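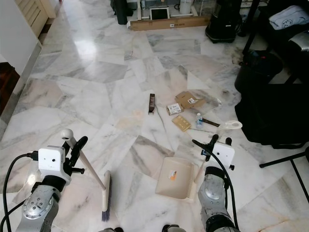 Foyer floor, irregular-lay marble, with the broom and dustpan in question.

Sweeping polished marble: fine line of grit left at the dustpan lip, and dull tracks near the joints

Posted by Triin Kalniņš, 6 December 2018
Category: Floors and hard surfaces

The floor is polished white marble with grey veining, laid in large irregular pieces so the joints run at all sorts of angles. It was down before we bought the place. I don't know the sealer, and the previous owners left no paperwork apart from a receipt from Sunbridge for "stone soap, 2 L".

Two problems.

First, the dustpan. It is an ordinary beige plastic one with a row of teeth along one edge. Whatever angle I hold it at, a line of fine grit stays behind on the marble where the lip was. I pull the pan back, sweep again, and get a thinner line. After four or five passes I give up and use a damp paper towel. Larger rubbish is no trouble. We unpack deliveries on this floor, so on a normal day it's flattened cardboard, small boxes and the odd card or packet, and I pick those up by hand.

Second, the finish. With the light low across the floor I can see dull tracks, mostly beside the joints on the line between the front door and the kitchen. They don't wash off. I have tried plain water and a neutral cleaner (Ratell, diluted as per the label). The broom has a cream block with purple and dark bristles and I have had it almost 17 months. I had assumed bristles could not scratch stone.

What I would like to know:
Is the grit line a fault in the pan or in how I'm using it?
Are the teeth meant to face the floor?
Could the broom be causing the tracks, or is it the grit under it?
Is there any point buying a different broom before having the floor looked at?

The area is small, 30 square metres including the hallway. No pets. Gravel driveway.

joinery_dave
Posted 3 hours later

Get a vacuum. Brooms are for garages.

grout_and_about
Posted the next morning

Taking your points in order.

The grit line is mostly the pan. A hard plastic lip only seals against a floor if both are flat. Moulded pans come out of the tool with a slight bow, and they get worse when they are stored standing on the lip. Lay a steel ruler along yours and look for daylight. If there's a gap in the middle, fine grit goes straight under it. You can sometimes take the bow out by warming the lip under hot tap water, pressing it against a flat board and leaving it under a weight overnight. Results vary. A pan with a soft rubber lip costs very little and solves it on a polished surface. Check that the rubber is a separate strip and hasn't gone hard in the packet.

Irregular-lay floors make this worse. The joints are rarely parallel to anything, so wherever you put the pan down the lip is likely to bridge one. Set it entirely within a single piece of stone. If there is any lippage between neighbouring pieces, work from the high one to the low one and put the pan on the low one.

The teeth are not for the floor. They are a comb for the broom. You drag the bristles through them to pull out hair and fluff, over a bin, and that's their whole job. Don't set that edge down on the marble as the collecting edge, and don't slide it.

As for the tracks, clean synthetic bristles will not scratch marble. Calcite is 3 on the Mohs scale and the plastics used for household brooms are softer than that. Gravel dust is another matter. It usually contains quartz, which is 7. A broom full of quartz grit is a mild abrasive pad, and so is a shoe. Given that your dull areas follow the walking line from the front door, I would put most of it down to feet and a smaller part to sweeping.

Tracks "beside the joints" could also be etching. If anyone has cleaned the grout with an acidic product, the overspill leaves a dull margin on each side. You can tell the two apart with a torch held almost flat to the floor and a magnifier. Abrasion looks like fine lines. Etching looks like an even matte patch with no lines in it. Neither will wash off, so your cleaner hasn't failed at anything.

What I would do:

Wash the broom head in warm water with a drop of dish soap, rinse until the water runs clear, and hang it bristles down to dry. Repeat monthly.

Put a coarse mat outside the door and a textile one inside. The inside mat should be long enough for both feet to land on it.

Sweep with short pulling strokes and lift the broom at the end of each. Long pushing strokes drag the same grit across the whole floor.

Finish with a dry microfibre flat mop. It collects what the bristles leave, and on 30 square metres it's a few minutes' work.

Pick up cardboard before sweeping, as you are doing, and lift it. Sliding a flattened box with grit underneath is as bad as anything the broom can do.

Leave the broom purchase until the floor has been inspected. If it's light abrasion, a stone restorer can repolish the walking line. I was quoted $70 a square metre in April for a floor of 112 square metres, and a small job will cost more per metre. Ask for a test patch in a corner first.

marlow_p
Posted two days later

Agree with most of the above. One disagreement: I would skip the hot water treatment on the pan. I tried it on a Rocha pan and the lip went wavy, so I ended up with two gaps where I'd had one.

If you don't want to buy anything, damp the pan lip with a sponge before the last pass. The fine stuff clings to the wet edge and you wipe it off. It's the same principle as your paper towel with less paper. Use water only. I have seen vinegar suggested for this on other sites and it will etch marble on contact.

Also, look at the sealer separately. Put a teaspoon of water on a dull bit and another on a shiny bit, leave both for ten minutes, then wipe. If the stone darkens, it is absorbing and wants resealing. Sealing won't bring the shine back, though. Have the polishing done first.

Triin Kalniņš
Comment on the reply by grout_and_about

Ruler test done. There is a gap in the middle of the lip that takes a business card. I had also been using the toothed edge for the corners, which I will stop. Under the torch I get fine lines on the walking line and matte patches at two of the joints nearest the kitchen, so possibly both causes. Rubber-lipped pan (Cano) ordered. I'll ring a restorer about a test patch and add the price to this thread when I have it.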